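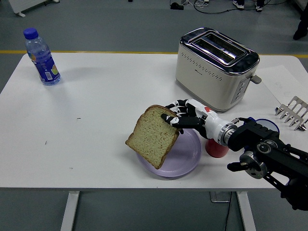
How much can one small breakfast table do for a building full of people? More than we asked of it in the spring, going by the sign-in sheet and the speed the bread goes.

Grants > Stimorell Community Fund > Reports > Breakfast Corner, second report

Search reports Enter keyword Go

Hi again to everyone at Stimorell! I promised you a proper update in June and this is it, typed up between loads of dishes, so forgive the wandering.

First the money, as I know you want that up front. You gave us 800 dollars for equipment and food. The biggest chunk went on the white table and the two-slot toaster, then plates and cups, then bread, bread and more bread. We have 90 dollars left, and I'd like to hold on to it for groceries (receipts are in the folder I sent over with the signed form).

The table is my favorite purchase. Our old one at the Ajayi Street hall wobbled so badly that you had to hold your cup while you buttered. The new one has a nice flat top with plenty of room, white metal legs, and it wipes down in no time. We keep the toaster toward the back and the plates up front, so people aren't reaching over a hot toaster to get at their breakfast. Water goes at the back too, on the other side. It took us a few mornings of shuffling things around to settle on that, and one very soggy stack of napkins!

I went for colored plates and cups in the end — the pale purple plates were on sale and the little red cups are easy to spot when somebody wanders off and leaves one on a windowsill. They're on the small side, which suits juice fine, but the coffee drinkers grumble and have started bringing their own mugs.

Bread is the thing I got wrong in the budget. I planned on 10 loaves a week and we ran short by Friday more often than not. Plain square sandwich bread is still what everybody wants. I tried a seeded loaf from Trullix and it came home with me, twice. On the busiest mornings two slots just isn't enough, and there's a line by 7, so some people take their slice untoasted and get on with their day. I'd love a four-slot toaster next round, but I checked with the hall and we'd need to use the other outlet, the one the Golulex sewing group has their iron on. We're talking about it.

Still to do before the next report:

Print the allergy sheet bigger. The type is tiny and I've had complaints.
Find a lidded box for the butter knives.
Ask the hall about the cupboard key (again).

If you'd like to come by for toast, any weekday morning is good, and the side door is the one that's open. I'll send the grocery totals once the June receipts are all in.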